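My sweater has a hole in the elbow, and I have been told by three separate people that I should either throw it out or make it a statement. These are now the only choices. You may replace a thing, or you may mend it in mustard yarn so that strangers on the bus can admire your values.

I'd like to put in a word for the plain, dull, invisible repair.

My grandmother's neighbor, Edeltraud Berchtold, darned socks for 52 years and never once showed anybody a heel. If you could find the place, she took it out and started over. She would have been baffled by the class I went to last September, where I paid $200 to be told that my stitches were "a conversation." Mine were more of an argument. The kit came in a linen pouch and held 19 colors of thread, none of them the color of any garment I own.
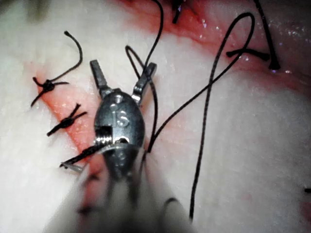 *A wristed grasper with its jaws open over a practice pad.*

I don't mind that mending came back. I mind that it came back with a publicist. A patch used to say that you had a knee and that you had used it. Now it says you have free evenings. Elfriede Mayrhofer, who taught the class and is a far better sewer than I'll ever be, told me I was being sour, and that people will only fix things if fixing is fun. She may be right. I went home and bought gray thread to spite her. 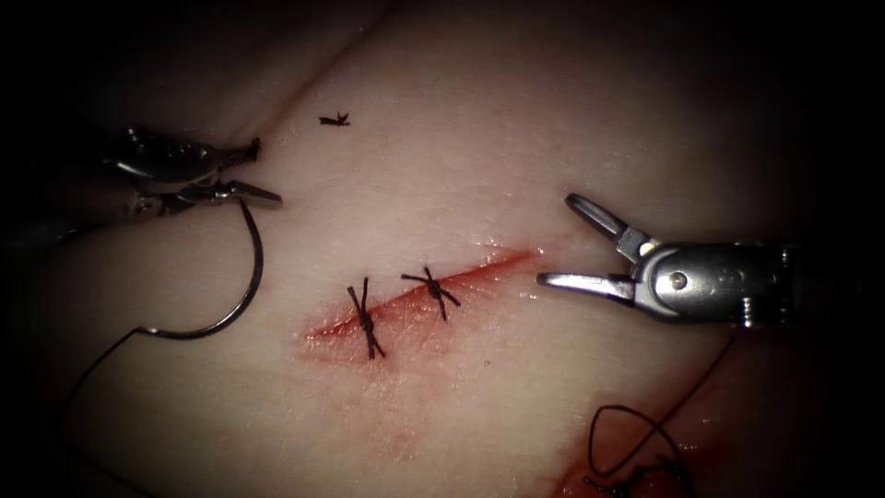 Gray thread on a gray sweater is hard on the eyes and does nothing for the ego. You squint, you lose the needle in the couch, and you find it again later by sitting down. I used a curved needle, like the one hanging from the jaws on the left there, with its dark thread trailing away behind it, and it went around the edge of the hole better than my straight ones ever did. The whole job took me an evening and most of a bad movie. The elbow looks like an elbow. I've worn it to dinner twice and have received no compliments on it at all.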